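Ticket 1095: Arm verliert auf der weißen Fläche die Linie
Projekt: Komach (Robotik-AG, Zeichenaufgabe)
Status: offen, zum 2. Mal
Priorität: hoch, sagt das Team. Mittel, sagt das Formular.
Angelegt: Sonntag, 4. August 2019

Fehlerbild: Der Arm soll einer dunklen Kurve folgen und am Ende stehen bleiben. Er folgt auch, nur nach ein paar Sekunden nicht mehr der Kurve. Im Log steht dazu »Linie gefunden«, und zwar mit einer Zuversicht, die sich in der AG sonst keiner leistet.

Bisher versucht:
Neustart. Zweiter Neustart, diesmal mit strengem Blick.
Schwellwert von 60 schrittweise auf 16 gesenkt. Bei 16 findet die Erkennung überall Linien, auch in Spiegelungen.
Kalibrierung aus dem Juli zurückgespielt. Gleicher Fehler, etwas früher.
Kabel am Greifer nachgesteckt. Saß schon.

Vermutung: Die Software hält den Schatten für einen Teil der Aufgabe. Er ist dunkel, liegt direkt unter dem Greifer und läuft breit nach schräg unten weg, und daneben hängen dünne Bögen, die sehr nach Kabelschatten aussehen. Für einen Schwellwertfilter ist das ein Festessen. 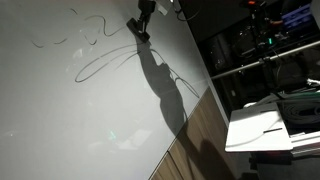 Whitfield schreibt dazu: Hatten wir beim Wettbewerb in Plesbridge auch. Den Schwellwert könnt ihr bis Weihnachten drehen, solange das Licht von oben am Arm vorbeikommt. Lampe seitlich und tiefer stellen, ein Blatt Backpapier davor, und in der Auswertung alles verwerfen, was sich mit dem Arm mitbewegt. Gezeichnete Linien tun das eher selten.

Rückmeldung: Backpapier ist bestellt, die Lampe steht jetzt seitlich auf zwei Skuvmont-Kartons. Erster Durchlauf bis zur Hälfte der Kurve sauber, dann Abbruch wegen Kartons. Der Bewegungsfilter ist noch nicht eingebaut.

Nächster Schritt: Stativ suchen, Filter schreiben, Schwellwert zurück auf 60. Ticket bleibt offen, bis der Arm dreimal hintereinander am Ende der Kurve anhält.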